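Gkikas Opens Its Regrind Room in Civosbridge

CIVOSBRIDGE, 31 May 2019. I'm really pleased to be writing this one. After a long spring of moving crates, waiting on electricians and arguing over where the air line should go, our regrinding room at Gkikas is open for business, and we're taking in worn end mills, drills and reamers from any shop that wants to send them.

If you've bought tooling from us before, you know us as a small supplier that makes form tools to order. Regrinding was the thing people kept asking for. A customer would call about a new batch of cutters, we'd sort out the drawing, and then right at the end would come the question: "Can you do anything with the old ones?" For years I had to say no and pass them along to somebody else (usually somebody two states away with a five-week wait). I never liked doing that, and I liked it even less when the tools came back with the wrong relief angle and the customer called me to complain about it!

So we took over the unit next door, on the Lenavetti side of the yard, and knocked a doorway through. The room has its own grinding station, a bench for edge prep and a measuring corner that I've been told to stop calling "my corner." We picked a tool grinder that can handle both carbide and high-speed steel, and we spent a good part of the winter running our own scrap through it before we let anybody else's tools near it. Plenty of that scrap got shorter than it needed to. I regret nothing, the practice was worth it.

Now for how it works, which is the part most of you will want. You pack up your dull tools and send them in with a note saying what they cut and how they were running. That note matters more than people think. A drill that spends its life in cast iron and one that spends it in aluminum may look alike in the catalog, but we'd grind them differently, and if all we have is a bag of loose tools we're going to call you and ask. Please put each tool in its own sleeve or tube if you can. Carbide edges chip when they knock together in the mail, and every chip is material we have to grind away before we even get to the wear.

When your parcel arrives, we clean and check each tool and send you a quote. If a tool is too far gone, we'll say so, and you can have it back or leave it with us for carbide recycling. You don't pay for the ones we turn down. Standard turnaround is nine working days from the time you okay the quote, and return shipping is included on orders of five tools or more.

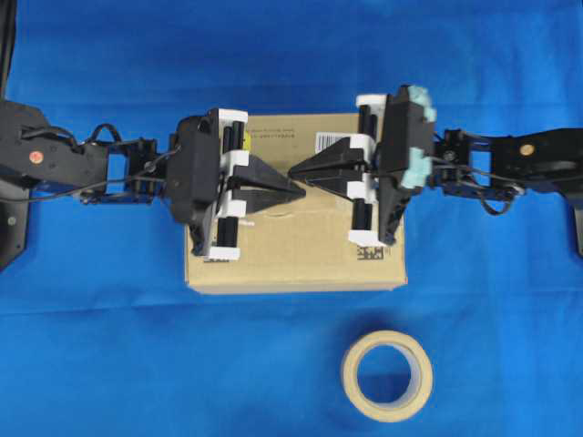 Boxed and labeled.

We're calling the service Buta, mostly because we needed a short word for the job tickets and it stuck. Every Buta order gets a ticket number that follows it from the bench to the mailbox, so when you call to ask where your reamers are, whoever picks up the phone can tell you. The first paying order went through as ticket 2054, by the way. We carried on from our old job book instead of starting at one, so please don't be too impressed by the number.

A word on coatings, as I've already had the question several times this month. We can strip and recoat most tools, but coating goes out to a partner shop and adds two weeks to the job. For plenty of work an uncoated regrind will run just fine, especially in roughing, and I'm happy to talk it over before you spend the money. Tell us what finish you're after and how long you need the tool to last, and we'll go from there.

We're starting with straight and helical end mills, solid drills, reamers and countersinks. Step drills are fine too, as long as you send the print or the step lengths you need to hold. Gun drills and broaches will have to wait, I'm afraid. I'd love to do them, but we don't have the fixtures yet and I'd rather not learn on your tools.

We'll be holding an open house at the Civosbridge shop in June, with coffee, a running machine and a chance to bring in a worn tool and see it ground while you wait (one each, please, or we'll be there all night). Existing customers will get the details with their next invoice. Everybody else can call the front desk and ask to be put on the list.

Shops that want to send tools before then can ask the front desk for a Buta order form. Fill in what you know, leave blank what you don't, and tape it inside the lid of the parcel.

Press contact: Front desk, Gkikas, Civosbridge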